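Kitchen cabinet colour – paint or leave the timber?

hnat_y
Got a quote from Drivow, $3000 to paint all our lower cabinets. They're that orangey brown everyone had once. My partner wants grey, I'm not so sure. Anyone regret painting?

stunia_mum
Paint it! We did ours over the holidays for $300 and some sore knees. Sugar soap, sand, 3 coats. Best thing we ever did to the place!!
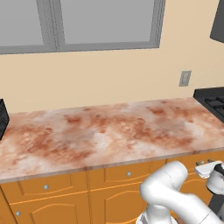
Render: orange-brown lowers under a long countertop

MyroslavL
Disagree, sorry. Painted doors chip around the handles and then you're touching them up forever. I'd change the benchtop and the wall colour first – a cool green calms orange right down.

stunia_mum
Mine haven't chipped, Myroslav. Did you prime?

MyroslavL
Yep, twice. Kids.

hnat_y
Hmm, green walls. Will grab a sample pot tomorrow and report back.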